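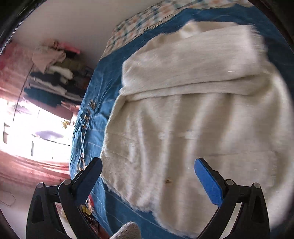

Fig. 1. Long-pile throw, part folded, over a quilted comforter.

Unit 4 – Layered Bedding
Housekeeping Practice, Nellwood
Instructor: Mwajuma Kariuki

Terms. The base layer is whatever touches the mattress. The comforter is the insulating layer, held flat by its seams. The throw is the top layer and is handled separately.

Pile. Faux fur has a direction. Stroke the throw both ways and fold along the smoother one. A fold made against the pile stands up as a ridge and tends to creep open. Compare the fold in Fig. 1.

Surface. Satin-finish fabrics give little grip, so a heavy throw slides toward the lower side of the bed. Place the fold first, then let out the rest. Do not drag the throw over embroidery – long fibers catch on raised thread.

Inspection. Part the pile by hand and check for specks and matted spots before folding. Shake outdoors. Record marks on the Polholm sheet, p. 39.

Reading for next time: Unit 5, Pillows and Shams. Bring one flat sheet.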